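Search this list Search Advanced

Filed under: Artillery and siege > Field diaries and returns

Subject: Re: The Skestitz battery returns - rounds fired per day?
Date: Sep 24, 2020

Hello all,

I've been meaning to answer this since it came in and then the battery book itself arrived in the post, so I am very glad I waited! Quoting the earlier message first so that people who only get the digest can follow.

> Has anyone on the list gone through the returns for the heavy battery at
> Skestitz, the one that sat behind the Oton road for most of the summer? I
> have the printed summary, which gives 1,847 rounds for August, and I can't
> make it fit with anything else I have. The division's diary talks about "quiet"
> and "very quiet" for nearly the whole of the second half of the month. My
> own feeling is that the summary counts rounds drawn from the dump and not
> rounds fired, but I've nothing to back that up.
>
> I'm also stuck on where the guns were. The summary says Dalell Farm and the
> diary says Camargo. On my map those are on opposite sides of the stream.
> Did they move? Or is one of them the wagon lines?
>
> Any help very welcome. I am not a gunner and some of the abbreviations are
> beyond me.

Right, rounds first. You are very nearly there, I think. The battery book has a page for each day with two columns, and the left one is headed "recd." and the right one "exp." The clerk who made the printed summary seems to have added up the left column. I went down the whole of August with a pencil and a pot of tea and the left column does come to 1,847, exactly your figure. The right column is harder because two of the pages have got damp at some time and the ink has run, so I don't want to give you a total that I'd have to take back next week. What I can say is that it is a great deal lower, and that the second half of the month is mostly noughts and single figures. So the division's "very quiet" looks fair to me.

The one big day is a lovely find. There is an entry of 127 rounds expended, all of it between first light and breakfast, against what the book calls "the sunken lane and the two barns". No reason is given. The next page says "nil" and the one after that says "nil, cleaning". I'd always read that the Skestitz front did nothing at all until the autumn, and there it is in purple pencil! If anybody has an infantry diary from the same stretch, please look for a noisy morning in the middle of the month. The battalion in the line ought to have noticed.

Something else that may have thrown you: the book switches part way through from counting single rounds to counting boxes, for the fuzes only, and then goes back again. There's a small "bx" in the margin. I missed it the first time and got myself into a terrible muddle, with more fuzes than shells by a mile.

Now the guns. They did move, but only half of them. The left section stayed at Dalell Farm the whole time, in the orchard on the north side of the yard. The right section went over the stream to Camargo during the first week of August and stayed there until the battery was pulled out. The diary was written up by somebody at division who would have known the forward section by its map name and, I suspect, never bothered with the other one. The summary was put together from the battery's own office, which was in the farmhouse, so of course everything in it is headed Dalell Farm. Both are right. I do love it when that happens.

The wagon lines were somewhere else again, back along the Oton road near a brickworks. I have not found the brickworks on any map, and would be grateful for a pointer.

Abbreviations, as far as I've got with them:

exp. - expended (fired)
recd. - received from the dump
reg. - registration, so a few rounds to check the range on a known point
N.F. - I first took this for "not fired", but it sits beside days with rounds against them, so perhaps "night firing"? Happy to be put right
S.O.S. - the usual, guns laid on the defence line overnight
ret. - returned. These turn up after the big morning, and I think they are empty cases going back for salvage

On N.F. I'd really like other opinions. If it is night firing then the battery was doing more after dark than by day, which would fit the harassing fire people have described further south. If it is something dull like "new fuze" then I shall have to throw away a page and a half of notes.

The book also has some sketches in the back, pencil, of the view from the observation post. They're rough but you can make out the church and the line of the railway bank. Somebody has written distances in yards over the top. One bearing is crossed out and put in again 100 yards longer, with a rather cross-looking underline. I spent a happy evening laying these over the modern map and the church lines up beautifully. The railway bank doesn't, quite, and I wonder whether it was moved when the line was rebuilt.

I'm typing up the August pages now and will put them in the list's files section as plain text, with the damp bits marked in square brackets. July is done already apart from the checking. June is missing from the book altogether - the pages have been cut out very neatly, close to the stitching. If you've ever seen loose sheets for sale with two ruled columns and a red line down the middle, do tell me, even if they have gone to another buyer.

To the original poster: could you let me know which edition of the printed summary you have? Mine has the Skestitz table on a fold-out sheet and there's a correction slip pasted over the bottom line. I've held it up to the window and can see there is a different number beneath, but I'm not brave enough to lift it. If your copy has no slip, the bottom line would settle quite a few things.

More when I've got through the September pages. It's a wonderful little book and I'm enjoying every grubby corner of it.

All the best,
from a very untidy desk

List rules | Contact the list owners | Copyright in messages stays with their authors | Back to top 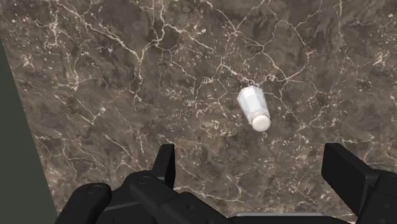
Brown marble countertop with pale veins, computer render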